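4. Failure analysis

4.1 Missed and early grasps

The faults reported in this section came from the table-clearing task, in which small items are picked up and placed in an open box by either arm. We ran 144 attempts over three days in April, using the Stora controller with the Ovlow grasp planner. Most of the faults occurred in the last stage of the approach, when the planner relies on the wrist view alone. The planner takes the midpoint between the open fingers as its target line and closes when the item fills a set share of the view. Large items with strong colours were handled well at this stage. The toy vehicle, with its red front and grey ribbed rear, gave a steady outline even when part of it had already passed out of view at the bottom. The puzzle cube was harder, as the planner sometimes split it into separate patches of colour and aimed at one of them. 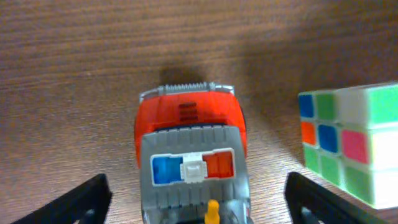
4.2 Glare on the table surface

The second group of faults was linked to reflections. The wooden top is slightly glossy, and the room lights produce pale patches that shift as the wrist moves. Ovlow looks for regions that differ in brightness from the table, so a strong patch can score higher than a real item. The small black round item suffered most. It is flat and dark, and the shadow beside it has a soft edge that the planner tended to merge with the item itself. In several attempts the fingers closed on bare wood beside it.

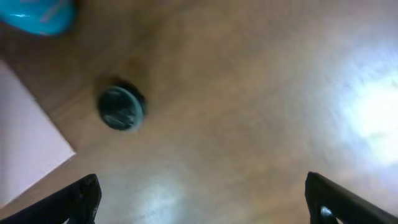 We first tried to remove these errors by raising the brightness threshold. This reduced the false targets but also caused the planner to lose pale items, and we went back to the original value. A short pause before the final descent helped more, because the view was less blurred when the target was chosen. The pause was set by hand and has not been tuned for other lighting. The same tests at our Ciltach site, under softer lights, gave fewer false targets, but the table there has a different finish and the two sets of results should not be compared directly.

4.3 Cable snags and the stop rule

The most serious fault was mechanical. Each arm carries black cable in free loops, and in 3 attempts a loop caught on the arm's own joint housing while the wrist was turning. The controller read the extra load as contact with the table and pushed back against it. One connector was pulled out before the operator pressed the stop button.

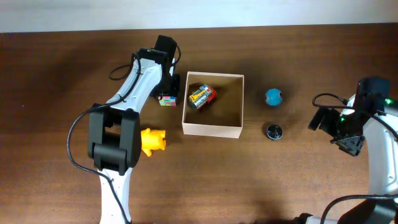
Figure 3. Two-arm workspace with the open box between the grippers and the toy vehicle inside it.

After this fault we added the Hollis load monitor, which halts both arms when the measured load stays above its limit for 20 control cycles. It also stops the arms during some harmless contacts, and we have accepted the delay.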